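Walk-round, second floor, Wiken building. Done 24 Dec 2022 by Iwona Dudek, with Gunnlaugur Hallgrímsson for the electrical items. Comments are mine unless marked GH.

## Exits and routes

- [x] **Main stair clear.** Yes, today. It was also clear in July, and blocked a week later, so I don't put much weight on a tick.
- [ ] **Fire door closes by itself.** Stops a hand's width short. Ketilsson invoiced us for adjusting it. I'd like to know which door they adjusted.
- [x] **Exit signs lit.** All of them on mains. Battery test not witnessed.
- [ ] **Open-plan office, route to rear exit.** Passed last time by Steinar Briem on the strength of the floor plan. The plan says 1113 mm between desk rows. With chairs pushed back it's nearer 400 — I measured it twice.

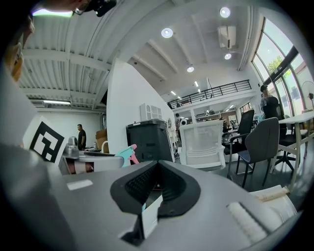

## Electrical and alarms

- [x] **Extension leads.** No daisy chains found. GH: "None found" is the right wording, I didn't get behind the cabinets.
- [ ] **Alarm panel log.** Last entry signed by Kári Bech, no time given. A weekly test with no time against it could have been written up in one sitting.
- [x] **Extinguishers in date.** Unit 3568 has a fresh tag and a broken seal. Passed on date only. Kevis to explain the seal.

## Water and wet areas

- [ ] **Slip hazards.** Mats promised, not here. Ívar Sveinbjörnsson says they're on order, as he did in July.
- [ ] **Sanitaryware not fixed in place.** Basins shouldn't stand on the floor where people walk. Put them against a wall or get them fitted. 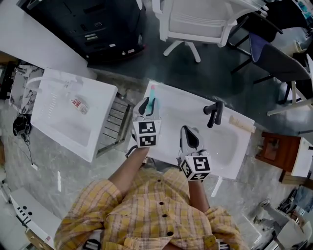 - [ ] **Hot tap temperature.** The Kerkska sheet shows the same reading for every outlet, month after month. Taps don't behave like that. Redo with a proper thermometer and write down what it says.
- [x] **First aid box.** Stocked. Eyewash expires soon, reorder on budget line 205.

Open items go back to Steinar. "In hand" won't be accepted as a reply — I want a date and a name against each.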